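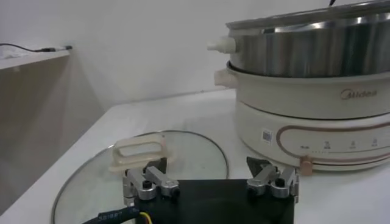

One comment on last year's version of these notes was that a soup soured with vinegar and a soup soured with fermented grain should not be put in the same class, as cooks who make one would not accept the other as a substitute. The comment is correct as far as the kitchen is concerned. The classes below are sorted by the main acid and by the point at which it enters the pot. They do not claim that dishes in one class can be swapped on a menu.

Regional Cooking: Structure and Method
Ziltley course notes, Unit 4
Sour soups
Revised July 14, 2023

Read before class: Unit 2 (stocks and thickening). The terms "base," "body" and "finish" are used here as defined there.

4.1 Scope

A sour soup is a soup in which acid is a main taste of the finished dish. Soups served with a lemon wedge on the side are left out. Soups with tomato in the base are included only where the cook adds a second source of acid or uses tomato in a quantity that sets the taste.

Sour soups occur across Central and Eastern Europe, in much of Southeast Asia, in several parts of China, and in the Caucasus. The wide spread does not point to a common origin. Acid keeps food longer, balances fat, and makes a thin stock taste fuller, and these are reasons enough for cooks in separate places to arrive at it.

4.2 Sources of acid

Lactic acid. Produced by bacteria in a salted or starchy liquid. Examples: sauerkraut brine, soured rye or wheat bran liquid, pickled mustard greens, cultured milk and cream. Taste is round and builds slowly. Most of these sources also carry salt, so the soup is salted after the acid goes in.

Acetic acid. Vinegar of any kind. Taste and smell are sharp. Part of the smell is driven off by boiling, and the soup tastes milder after ten minutes on the heat than it did at the start. Cooks who want the sharpness add it at the table.

Citric acid. Lemon, lime, calamansi. The acid itself stands up to heat, but the aroma of the juice does not. Added last in nearly all cases.

Tartaric acid. Tamarind and, in a smaller role, unripe grapes. Stable in long cooking. Tamarind pulp also adds color and some body.

Malic and oxalic acids. Unripe plums, green apples, sorrel. Sorrel loses its green color within a minute or two of entering hot liquid. This can't be prevented by normal kitchen means and is accepted in the traditional dish.

4.3 Point of entry

Early: the acid is in the liquid from the start. Suits tough meat in principle, but dried beans and potatoes soften poorly in acid liquid. A potato added to a sharp sauerkraut base may stay firm at the center long after the cabbage is done. Either cook the potatoes apart or add the acid once they are tender.

Middle: the acid goes in when the solids are nearly cooked. The usual choice for bran liquids, which need a short boil to lose their raw taste.

Late: off the heat, or at the table. Citrus, cream, aromatic vinegars.

4.4 Dairy finishes

Cultured cream breaks into grains when it meets hot, acid liquid. Causes, in order of importance: low fat content, high temperature, high acidity, lack of starch. Method:

Take the pot off the heat and let it stand until bubbling has stopped.
Mix the cream with a little flour if the soup has no other starch.
Stir hot soup into the cream a ladle at a time until the mixture is warm.
Pour the mixture back into the pot while stirring.
Return to low heat. If flour was used, bring it just to a simmer and hold until the floury taste has gone.

Egg yolk can be used in the same way, but the soup must then stay below a simmer unless flour is present. A broken soup is safe to eat. It can be improved in appearance with a blender, though not if it has solids in it.

4.5 Case: the Galtholm bran soup

The house soup of the Galtholm district is made on a soured wheat bran liquid with smoked pork rib, root vegetables and lovage. Two versions are in use.

Valley version. Bran liquid is strained, boiled alone, skimmed, and added in the middle stage. No dairy. Lovage goes in after the heat is off. The result is clear to slightly cloudy.

Upland version. Bran liquid is added without straining, and the soup is finished with cultured cream. Thick, pale, milder.

The survey of 183 menus discussed in Unit 1 lists the soup under several spellings and in most cases doesn't say which version is served. At Mészáros, the dining room used for the Unit 1 menu exercise, the card gives the valley name but the printed recipe includes cream. Do not treat a menu name as evidence of method. The recipe, or better the kitchen, has to be consulted.

Several kitchens have replaced the home-made bran liquid with Aresum, a bottled souring base. It is more acid than the home-made liquid and is used in smaller amounts, so the missing volume has to be made up with stock. A recipe that was written for one should not be followed with the other without this change.

4.6 Adjusting the taste

Acid, salt, fat and sweetness are adjusted in that order. Add the acid in small portions, stir, wait 30 seconds, and taste from a clean spoon. Taste at serving temperature. A soup corrected at a full boil will often seem too sour once it has cooled to eating heat.

Too sour: add unsalted stock. Sugar covers the fault in small amounts and shows in large ones. Baking soda removes acid but leaves a salty, soapy taste and is not used in this course.
Too flat: check salt before adding more acid.
Sour but thin: the base is weak. Reduce the stock before the acid goes in, not after, if vinegar is the source.

4.7 Equipment note

Use stainless steel or sound enamel. Bare aluminum and bare cast iron react with acid and give a metallic taste, and the liquid may turn gray. Fermentation jars are glass or glazed stoneware with a lead-free glaze.

4.8 Written work

Choose one sour soup not named in these notes. State the main acid, the point of entry, and the starch, if any. Compare two recipes for it from different sources and explain one difference in method. Due at the first meeting in September. Unit 5 (dumplings and soup pasta) assumes this work has been done.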